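About Olel

I started Olel in a rented unit with one workbench and a kettle, mostly to see if robot arms could be taught the fiddly jobs people do without thinking. We're a bit bigger these days (17 of us, and a much better kettle), and we still spend most of our time on small, awkward, everyday things.

We do love a visitor! Every December we open the doors, and last time we had 147 people through between ten in the morning and teatime. I'd laid on mince pies for 30, so apologies if you came after lunch.

The bit everyone crowds round is the glass rack. We run it with a pair of arms on one rail, and the job is plastic wine glasses, which hang upside down by the foot.

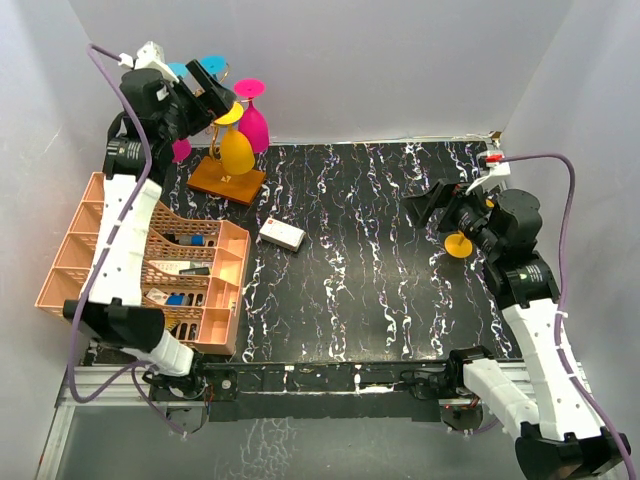 I get asked a lot why we don't pick something easier. Well, a wine glass is a lovely test – thin stem, wide foot, and it rolls if you so much as look at it. Children spot the problem straight away and start shouting advice, and some of it is very good. The folks from Bangash, who build kitchen fittings down the road, stayed for over an hour and went off arguing about hooks.

Bring your questions, silly ones included. Ask me about the cables, the code, or the week we lost to one bad screw. After the demo there's a short talk upstairs, then you can have a go at driving Briletti, our practice rig. It's slow and very forgiving, and my mum managed it.
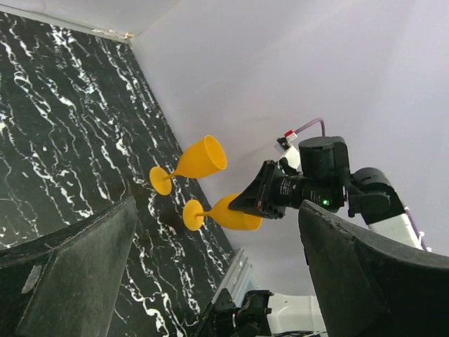

Two yellow glasses on the table, seen from one arm with the other reaching in.

School groups are welcome all year and we don't charge for them. We can fit up to 200 people over a full open day, but for a class visit it's best to book early, as the spring slots go fast. You'll find us at the Brirkimau end of the estate, last door on the left, with parking round the back. Come and say hello!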